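3.2 Wear and sorting of striped underwear in household laundering

Garments in the second group were laundered at home by participants in Havholm, following the instructions drawn up by Kahsay and Wickramasinghe. Each household received the same powder and a printed card giving the wash temperature. Items were laid out by hand after drying and graded for loss of shape.
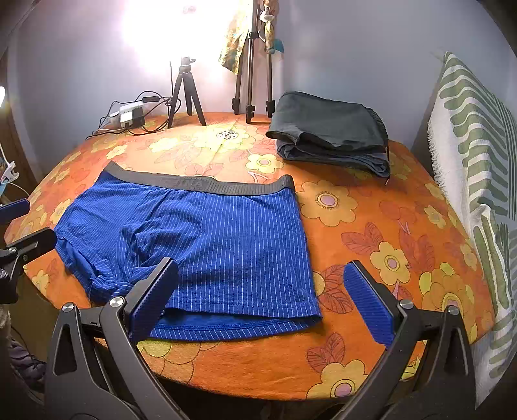 Grading followed the five-point scale used in our earlier work on cotton shirts. Vaněk has argued that a scale of this kind favours plain fabrics, where creasing is harder to judge. In striped items, such as the blue briefs in Figure 3, the lines bend visibly around the front pouch and run nearly straight on the flatter side, so graders could agree more readily on where the cloth had been disturbed. Agreement was lower for waistbands – particularly dark ribbed ones – and these were graded a second time in November.

Figure 3. Pinstriped boxer briefs with dark grey elastic waistband.

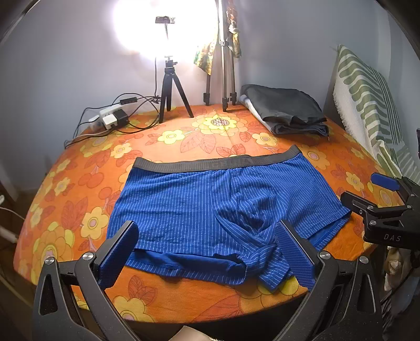
3.3 Limits of the household sample

Participants chose their own drying method, and 9 of the 30 households changed it during the study. Their results are reported separately in the appendix prepared by Seyoum.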